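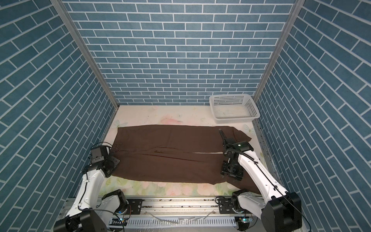

Caderno de bancada, sala Tasdale
21 de dezembro de 2022

Assunto do dia: calças castanhas. Quem leu as entradas de março sabe que já tivemos assuntos mais nobres, mas a peça tem etiqueta 3544 e está na lista, portanto dobra-se.

1. Estender

Calças deitadas ao comprido no tapete das flores, cós para a esquerda, bainhas para a direita. O cós porta-se bem. As pernas são outra conversa: o tecido junta-se todo na ponta direita e qualquer alisadela que se dê no meio vai parar lá, como a poeira debaixo de um móvel. Tentei puxar só pela bainha de fora e ganhei uma prega nova, com muito bom aspeto e no sítio errado.

A Mali Trevor defende que se deve alinhar primeiro a costura entre as pernas e só depois pensar no resto. Eu defendo o contrário desde março, com resultados que ela teve a delicadeza de não comentar.
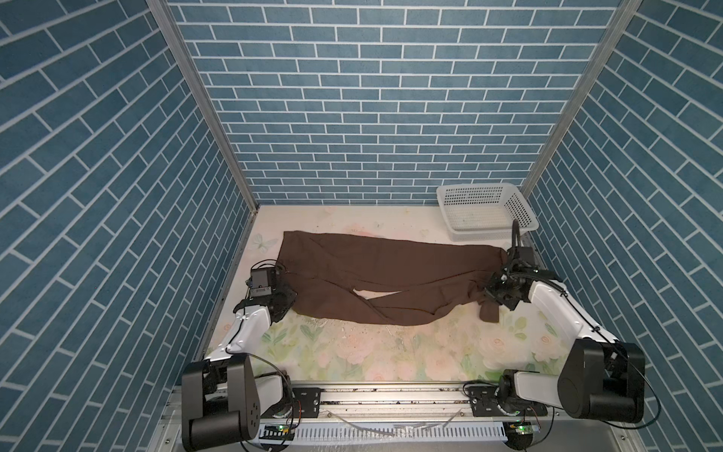
De qualquer modo, enquanto as pernas se cruzarem na ponta não vale a pena falar em dobra ao meio. Fica uma fresta entre elas, vê-se o tapete pelo meio, e quando se fecha uma perna sobre a outra a fresta passa a ruga. Regra provisória: separar, alisar do cós para baixo, voltar a juntar. Regra definitiva: comprar calças mais curtas.

Nota sobre o tapete. Está a pedir reforma. Tem pintinhas escuras, sujidade miúda, e numa zona o desenho já está gasto, com manchas brancas onde a estampa saiu. As rosas ainda se aguentam, as borboletas também. Passar um pano antes de pôr roupa clara em cima, e digo isto sobretudo a mim próprio. O substituto da Flerkholm vinha com riscas e foi recusado por unanimidade de dois votos.

2. A camisola com capuz

Também castanha. Alguém na Molefe, que nos manda a roupa, deve ter tido um desconto na cor. O capuz continua a ser a parte mais teimosa: faz um volume redondo que não é frente nem costas e que ninguém quer dobrar. O método da ficha Cladau (capuz para dentro, mangas por cima) dá um embrulho decente, desde que não se olhe para os punhos, que são grossos e ficam de fora a acenar. 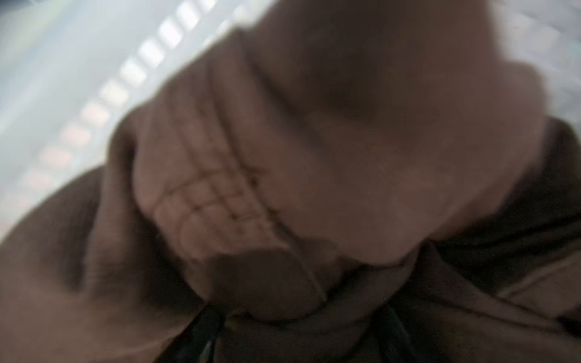

3. Cesto

O cesto branco de plástico, o dos furinhos, mora no canto de trás, à direita, quando está vazio. Para receber roupa vem para o meio do tapete. Escrevo isto porque na última entrada alguém perguntou onde era o lugar dele e a resposta foi um encolher de ombros.

Quanto ao arrumar propriamente dito: uma peça castanha amarrotada enche-o quase todo. A mesma peça dobrada devia deixar espaço para outra, e é essa a única razão pela qual continuo a acreditar em dobras. Amarrotada, a peça faz um monte ao centro, com as pregas todas viradas para cima.
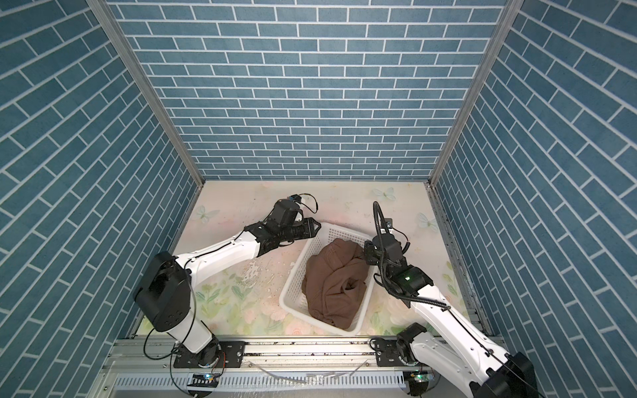

4. Pendentes

Pano húmido no tapete, a zona gasta com jeitinho.
Repetir a peça 3544 pelo método da Mali, sem dizer à Mali.
Procurar a peça 3727, que consta da lista e não consta da prateleira.
Pedir à Molefe roupa de outra cor. Qualquer uma.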